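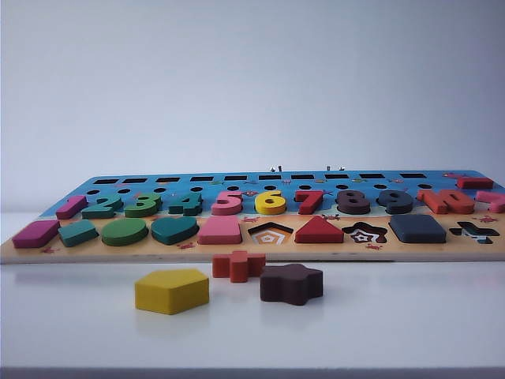

*The seaside counting board, on the table.*

I've been meaning to write up how I look after wooden toys and puzzles for ages, mostly so I can stop typing the same message out to my sister every few months. Some of it applies to any painted or printed wood you've got about the house (trays, coasters, those little step stools with a name on the front), so don't skip off if your lot are grown up.

I'm not a restorer. I'm a person with a shed, a drawer of old toothbrushes and far too many puzzles, most of them from the Friday table sale at Brurport where Siobhán Corrigan keeps things back for me under the cloth. I've ruined a few and I'll tell you how.

## Cleaning, the everyday sort

Never put wood in the sink. I know, you know, everybody knows, and yet I did exactly that with a farmyard tray in my first year and the backing came away like wet cardboard. Printed boards are often a thin picture layer stuck on top of something else, and once water gets in at the edge it bubbles and you will not get it flat again.

What I do now:

1. Brush it dry first. A soft paintbrush, the sort you'd use for skirting boards, gets crumbs out of corners. Turn it upside down and tap the back.
2. Wring a cloth out in warm water with one drop of washing-up liquid until it feels barely damp. If you can squeeze a drip out, it's too wet!
3. Wipe a bit at a time, drying as you go with a tea towel.
4. Stand it on its edge to air for a couple of hours, away from the radiator.

For holes and slots I use a cotton bud, hardly damp, then a dry one straight after. Pipe cleaners are good for peg holes too, and if you bend the end over you don't scratch anything with the wire. Cocktail sticks will shift old playdough, but let it dry out completely first. Fresh playdough just smears further down and you end up cross.

Baby wipes I've gone off. They leave a film, and on one of my jigsaws the red started coming away on the wipe after three or four goes.

## Sticky labels and jam

Charity shop stickers! Warm them with a hairdryer on the low setting for half a minute, then roll the edge up with your thumb. If there's gum left behind, a dab of ordinary cooking oil on a cloth, leave it five minutes, wipe it off with the soapy cloth. Try it on the back first. Bare wood will take up the oil and give you a dark patch, so keep it to painted or varnished bits.

Jam and squash come off with the damp cloth if you're patient. Lay it over the spot and go and put the kettle on.

## Biro and crayon

Crayon I scrape gently with an old loyalty card, then rub with a dry melamine sponge, lightly, lightly. Those sponges are really very fine sandpaper and they'll have the shine off a printed surface before you've noticed. I took the face off a penguin once.

Biro on bare wood I sand out. Biro on a picture I leave alone. I've tried toothpaste, hairspray and lemon juice, and the only one that did anything was the hairspray, which took the biro off and the sky with it.

## Rough edges

Run your finger round the edge of anything second-hand before a child does. For a small rough patch I use 240 grit paper wrapped round a cork, a few strokes along the grain, and then a wipe. An emery board does fine if you haven't got sandpaper, and it's easier to get into the finger holes.

Bare edges look thirsty after a few years. I rub in the tiniest bit of beeswax polish with a fingertip, leave it overnight and buff it with a sock. Check the tin says it's all right for toys, and keep it off the printed side, where it only goes cloudy.

## Loose and missing pieces

Pegs that wobble want a smear of wood glue on the end, pushed home and left till the next day. Do wipe the squeeze-out straight away with a damp finger, it's a pig to remove once it's hard. If the hole has gone really baggy, poke in a sliver of matchstick (head cut off, obviously) with the glue.

Pegs that are too tight, on the other hand, get a rub with a candle stub. Same trick I use on the kitchen drawers. Thảo Mạc showed me this with a sliding puzzle that hadn't slid in years and now I candle everything.

If a piece has vanished altogether, you can make one. Put paper over the gap, rub the side of a pencil over it to get the outline, cut it out and trace it on to a bit of thin board the right thickness. A coping saw will do it, slowly. Mine never match. I paint them one plain colour and the children don't seem to mind in the least; my nephew calls one of them "the new one" and always puts it in first.

Look down the back of the sofa before you start sawing, though. I once spent an entire afternoon on a number 7 and then found it in a welly.

## Keeping sets together

This is where most people come unstuck, so here's my whole system, such as it is.

- Every set gets a drawstring bag for the small bits, and the bag lives with the board. I make mine from old pillowcases, four to a case if you're careful.
- I put a coloured dot on the back of every piece, one colour per set. When there's a heap on the carpet at bedtime you can sort it by dot without having to think.
- Flat boards go upright in a dish drainer or a magazine rack. Stacked up, you always want the one at the bottom.
- Long boards that won't stand in a rack go along the top of the bookcase, picture side up, with nothing on them. I had one bow under a pile of atlases. It came back a bit after I turned it over and left it for a fortnight, but it still rocks.
- A list of what's meant to be in there, written on masking tape on the back. Very useful if you lend things out.

The bags were Ngọc Châu's idea and I resisted for a long time in favour of plastic tubs. She was right. Tubs are fine until somebody stands on a lid.

Don't use elastic bands, by the way. They perish and leave a brown line you won't get off.

## Damp, sun and the loft

Wood likes the sort of room you'd be happy sitting in. Lofts are too hot and then too cold, and my shed is hopeless from about October. If you must store things out there, put them in a lidded box with a couple of those silica sachets you get in shoe boxes, and bring them in for a day or two before you open it.

Musty ones can be sorted out. Put the thing in a big carrier bag with an open dish of bicarbonate of soda, tie the top loosely and forget it for a week. If there's proper mould, fluffy or black, I don't bother. It goes in the bin, however pretty.

Windowsills fade everything. Blues seem to hang on longest in my house and the pinks are gone in a summer, though Lợi Tôn tells me his have done it the other way round, so who knows.

## Things I keep in the toy-mending tin

Somebody asked last time, so: wood glue, candle stub, cork, 240 grit, two toothbrushes (one for wet, one for dry), cotton buds, masking tape, dot stickers, a soft pencil, beeswax, the sock. Oh, and clothes pegs, which are the best small clamps going. Put a scrap of card under each jaw or you'll have little dents.

The tin used to have shortbread in it and people still open it hopefully.

## A few odds and ends

Toys that have had a sick child all over them: damp cloth as above, then leave them out of use for a few days. I don't soak, I don't bleach, and I certainly don't put them in a low oven, whatever your neighbour did.

Squeaky wheels want candle wax too, not oil, which collects fluff.

Magnetic fishing rods lose their string long before they lose their magnet. Use a bit of braided cord and keep it short. Anything with small parts or small magnets goes on the top shelf when the little ones are round, and a cracked magnet goes straight out.

If you're painting a repair, use paint that's sold as suitable for toys and do two thin coats, a day apart. One thick coat stays tacky for ever and picks up cat hair.

Hường Đỗ has promised me her method for re-stringing wooden beads without losing half of them under the cooker, so I'll add that when she sends it over. I've got a shoebox of beads waiting.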